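Category: Data Collection > Small Parts Handling
Started by tia_wainwright – 30 December 2021

CPU and RAM demos: how much variety is enough?

tia_wainwright wrote:
We're recording teleoperated demos for the Inga project, moving processors and memory between a printed fixture plate and desktop boards. Target is 3000 episodes and we have 1924. I want to know whether to keep the start positions fixed or vary them by hand. 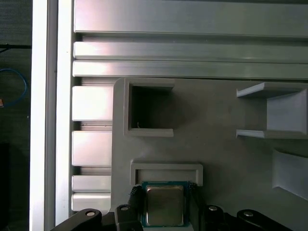

Chip in the fingers, over the plate.

hernan_m wrote:
Vary them. We kept ours fixed in July and the policy learnt the plate, so a small shift threw it off.
4 likes

yllanos wrote:
I disagree, at least for the socket work. Get one position solid first, then widen. Memory slots are worse than they look, as a wrist view has the gripper covering a lot of the board.
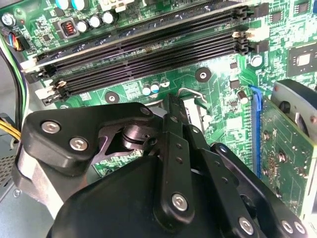

Re: Fixed starts or varied starts

tia_wainwright wrote:
Fair point on the view. We do use more than one board. The Dell one has purple memory slots and a power supply hanging over a corner, so the approach has to change anyway – I had been counting that as variety.

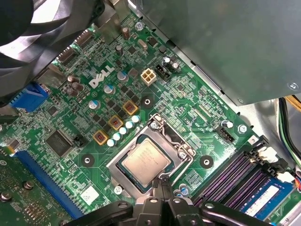 It probably isn't enough by itself. The operators fall into the same path after an hour or so, whichever board is in.

sheyla.ch wrote:
Swap operators more often, then. And keep the fumbled attempts, labelled. We threw out 23 early on and I regret it.

hernan_m wrote:
Not sure about keeping fumbles. If the label is sloppy you are teaching it to fumble.
2 likes

tia_wainwright wrote:
We'll label them and leave them out of the first training run. For the plate I'll go with small shifts. 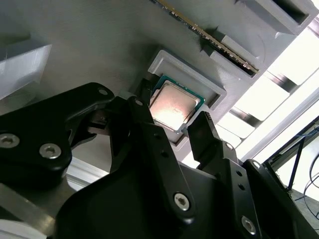 leidyt wrote:
Do you record putting the part back as its own episode?

tia_wainwright wrote:
We split them. Picking and placing each get their own episode, and the return to the plate is a third.

11 replies · 2 shares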